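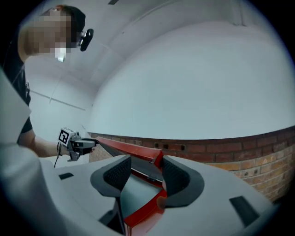

Serialised fiction leaves a gap between chapters, and this project measured how much of the plot readers retain across it. The text used was Tandgate, a historical novel in 13 parts, released to student readers through the Pleltia reading site. Each part was cut to 900 words. Recall was tested on small physical details, which readers tend to drop first: what a character wears, or what is held in the hand. A typical item of this kind is a thin dark strap at the wrist of someone in a black short-sleeved t-shirt, easy to see and easily lost a week later. Details of this type were scored separately from names and events.

Method

352 readers completed all parts. Group A received one part a week from November. Group B received the whole text at once. Both groups answered the same written questions after the final part. Answers were marked by two readers working apart, and disagreements went to Erdal Türkmen.

Results

Group A scored higher on names and events. Group B scored higher on physical details. The difference was largest in the Davier chapters, where the narrator changes twice. Re-reading was not controlled, and Group A could open earlier parts at any time. This limits what can be claimed for weekly release.

Further work

A second text with a single narrator should be tested. The 900-word limit should also be varied, as several parts ended in the middle of a conversation.

Submitted 04/07/2021

Comments

Yeon: Did Group B say how many sittings they took? One sitting and five are hardly the same condition.

reader_m: The Davier chapters lost me too. I was in Group A.

Yeon: Is the question sheet available anywhere?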